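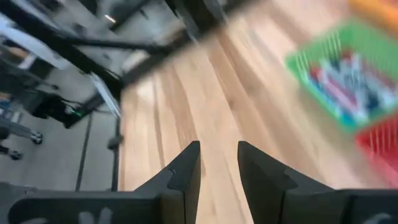

Lemlem Worku told us in April that she had not sat down to eat with anyone outside her own family since the winter before last, and that she'd very nearly turned round at the door on her first visit. She has been to most of the lunches since. We asked if we could begin this report with her words and she said yes, as long as we also mentioned that the soup wants more salt. It has been mentioned, and the cook has been told.

Progress report to the Olard Fund
Reduvwood Shared Lunches, second period

Dear all,

Thank you again for your patience over the late start, and for the kind note you sent when the boiler went. I'm pleased to say we are properly under way now, and that the period covered here has been a much happier one than the last.

Meals and attendance

We served 1105 meals in the period. In the first period, when we were only open for part of the time and had the heating trouble as well, it was a good deal fewer, so I wouldn't want to make too much of the comparison. We now have 166 people on our list, of whom 77 came for the first time during these months. Most of the newcomers heard of us from a neighbour or from the surgery noticeboard. The leaflets, I'm sorry to say, brought in hardly anyone, and I'd rather not print another batch.

Doors open at half past eleven and we eat at a quarter past twelve. You may remember that we began at one o'clock, which suited us in the kitchen very well and suited the guests not at all, as the last useful bus back to Gullen goes at ten to two and people were bolting their pudding to catch it. Moving the meal forward has made more difference than anything else we've tried. People linger now, and there is usually a game of dominoes going on somewhere until we have to start stacking chairs.

Food and suppliers

Babaei, the greengrocer's on the corner, has carried on supplying us at cost and has been very good about short notice. Prices of cooking oil and butter went up again and we have changed the menu a little to suit, with more bean dishes and fewer pies. There were some grumbles about the pies. We have kept one pie day a month and it is always full, so do let us know if you would like to visit on it and we'll save you places.

We have also begun marking the menu for anyone avoiding nuts, milk or wheat. This should have been in place from the start and I'm glad it is now.

Transport

This is the part that hasn't gone to plan. We had hoped to run a shared car from Gullen, and you very generously allowed for it in the grant, but the insurance came back at far more than we'd been quoted and two of our drivers have had to stop for health reasons. For the moment six people from Gullen come by taxi, two or three to a car, and we pay the fare out of the transport line. It costs more per head than the shared car would have done, though we are still within the budget for the year. I would like to talk to you about whether the line could simply be spent this way until the summer, and then looked at again.

Money

The full sheet is attached as before. We are slightly under on food, slightly over on gas, and the training line hasn't been touched apart from the food hygiene course, which everyone passed. The hall has held our rent at the old rate, for which we are very grateful.

Next period

We'd like to try a second sitting on one day a week, mainly for people who look after someone at home and can't get away by noon. Several have asked for it. I don't yet know how the kitchen will manage the washing up between the two, and we may need to borrow more plates. We also want to put together a little book of guests' recipes, and Lemlem has already handed in a lentil one, with the salt underlined.

Please do ring if anything here isn't clear. Mornings before ten are best, before the potatoes.

With warm thanks from everyone at Reduvwood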